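Liste: Haushaltsrobotik, 7. Februar 2024
Betreff: Re: Radwan — Aufräumen im Wohnraum

> Granthorpe meldet 47 von 62 Griffen als gelungen.
> Reicht das für den Haushalt?

Nein. Die Zahl gilt für starre Teile auf dem Tisch. Textilien am Boden sind ein anderer Fall. 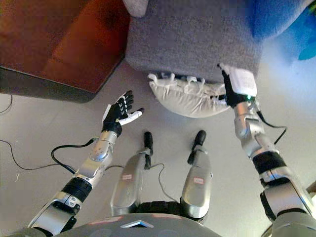
Tasus plant den Griff aus einer Punktwolke. Bei Kissen verformt sich das Ziel beim ersten Kontakt — die Planung ist dann hinfällig.
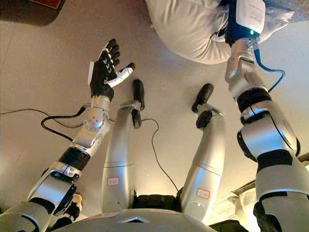
Rechter Arm, anscheinend von einer Person gehalten oder gestützt

Bis Juni rechnen wir mit etwa 200 Versuchen, ausgewertet nach Mandevero, Stufe 2.
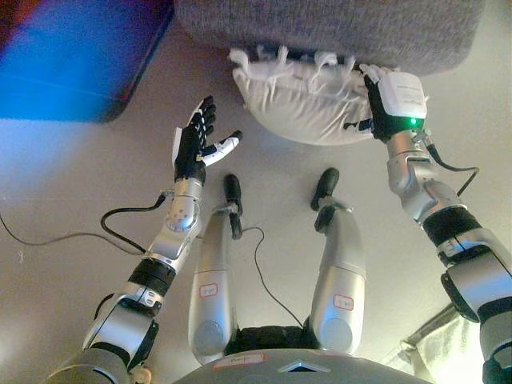

Offen bleibt die Kraftregelung bei Spalten unter Polstermöbeln. Hat jemand Messwerte?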